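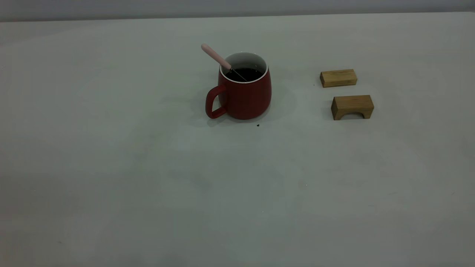 So I finally finished the Meseck series, all of it, and I have so many feelings! I started book one back in November thinking I'd read a few chapters before bed, and then it was one in the morning and I had to be up for work. The last book is 805 pages long. I read the final 109 of them on Friday night without getting up once, and my left foot was completely asleep by the time I got to the map at the back.

If you haven't read them, the whole thing takes place in a river town called Starnura, where the ferry pilots run everything and the schoolteachers are quietly trying to take over. It sounds dry when I say it like that, I know. My sister-in-law gave up after the first 100 pages and I can't really blame her - there is a LOT about river tolls. But stick with it until the flood, please, because after the flood I couldn't put it down.

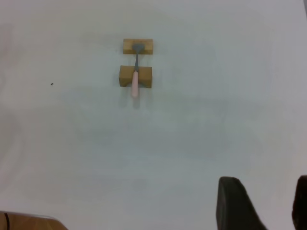
My favorite parts were always the ones in the repair yard at Cetenell, where the old pilot teaches the girl to patch hulls and they hardly talk. The author gives every tool in that yard its own paragraph, and I ate it up (I like small tools anyway, even something as plain as a little spatula-like tool with a pink handle and a flat metal head, laid across two blocks of wood). There's a chapter in book three where she spends the whole afternoon scraping one plank, and I'd happily read 400 more pages of that.

The ending, though. No spoilers, but I wanted more time with the Montoya side of the story, and it gets wrapped up in two letters and a funeral. Two letters! After all that business with the missing barge! I went back and reread the barge chapters on Saturday to see if I'd skipped something and I hadn't.

Anyway, I'm now in that awful gap where nothing else on the shelf looks good. I've picked up three different paperbacks and put them all back. If you've got a long, slow series with boats in it, leave me a comment, and tell me if the dog lives.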